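Section 4: Showing the arm a task

Before you start

You have bolted the arm down, run the joint check from Section 2 and signed in to the Saritz console. Good. The arm now knows where all its joints are and nothing else whatsoever. It will not pick anything up until you have shown it how, several times, with more patience than you would give a relative learning to use email.

There are two ways to show it. Hand guiding means you hold the wrist and move the arm yourself. Remote guiding means you sit at the Rollard handset and drive. Both produce the same kind of recording, and both can be used in one task set, though the console will ask twice whether you meant it.

4.1 Hand guiding

1. Clear your own coffee from the bench. Other people's coffee too.

2. Press and hold the wrist button until the console shows GUIDE. The arm goes slack in a controlled way. If it goes slack in an uncontrolled way, let go of the button, stand back and see Section 9.

3. Take hold of the arm behind the last joint. Do not hold it by the fingers or by the cables.

4. Tap Record on the console and wait for the tone.

5. Move through the whole task at half the speed you think is sensible. Most people then go at the right speed.

6. Open and close the gripper with the foot pedal. Pause for one full breath before each close. The breath is not mystical; the software uses still moments to split the recording into steps.

7. Return to the start pose and tap Stop.

CAUTION: Keep your free hand out of the space between the gripper and the work surface. The arm is light in GUIDE mode, but it has not been told which things are fingers.

Note: Hand guiding puts your own arm in the camera's view. For tasks where the arm must look for an object, use 4.2.

4.2 Remote guiding

1. Seat the handset in its cradle and select Link. The handset vibrates when the arm is ready to follow.

2. Sit where you can see the work directly. The wrist camera view on the console is useful for the last inch and misleading for everything before it.

3. Squeeze the grip switch to start moving. Release it and the arm holds position. This is called clutching, and you will forget about it in the first minute, run out of desk and wonder why your elbow is behind your ear. Release, bring your hand back, squeeze again.

4. Tap Record and perform the task.

5. If you drop something, keep recording, pick it up and carry on. A recovery is worth having. Swearing is not recorded, as the handset has no microphone.

6. Tap Stop and choose Keep or Discard. Discard is permanent, so read the button before pressing it.

Note: Lag above the green band on the Link meter will make you overshoot. Close other programs on the console machine, beginning with the one you are sure isn't the problem.

4.3 How many recordings

Fourteen good ones will get a simple pick and place going. Between recordings, shift the object and turn it a little. Fourteen perfect copies of the same motion will teach the arm to visit one spot on your counter with great confidence, whether or not anything is there.

Our test set for the Grorkby kitchen tasks runs to 758 recordings. Lenni Tikkanen drove most of them and would like it known that the handset cradle was redesigned afterward.

4.4 Laying out a kitchen surface

Kitchens are harder than benches. Surfaces have patterns, lids have opinions, and cables go wherever you are about to put the cutting board. Set up as follows.

1. Put the objects for the task well within reach of the gripper. Trays with raised sides work well and keep round things from leaving.

2. Route the arm's cables clear of its path, then swing the arm through its full range by hand to check.

3. Leave ordinary clutter at the back of the counter if the finished task will be done with clutter there. A counter tidied for training has to stay tidy forever — see how long that lasts in your household.

4. Unplug any heating appliance within reach.

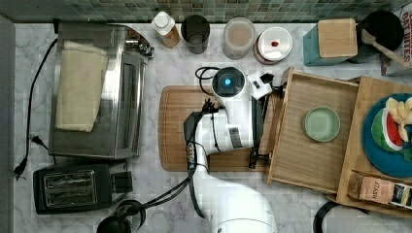
Figure 4-2. Arm over the cutting board, gripper toward the open drawer. Task items in trays at right, everyday containers along the backsplash.

5. Move the arm by remote from the start pose to each object in turn without recording. If the casing comes near anything, move that thing now.

CAUTION: Never use a real knife while training. Nuwan Begum maintains our list of approved practice objects, and there are no knives on it, including the blunt one you were about to ask about.

4.5 Checking what you recorded

1. Open the Leung viewer and play each recording at double speed.

2. Delete any in which the gripper closes on air and you carried on as if it hadn't.

3. Label the rest by task. "test", "test2" and "final test NEW" are accepted by the software and regretted by February.

4. Select Train, then go to Section 5.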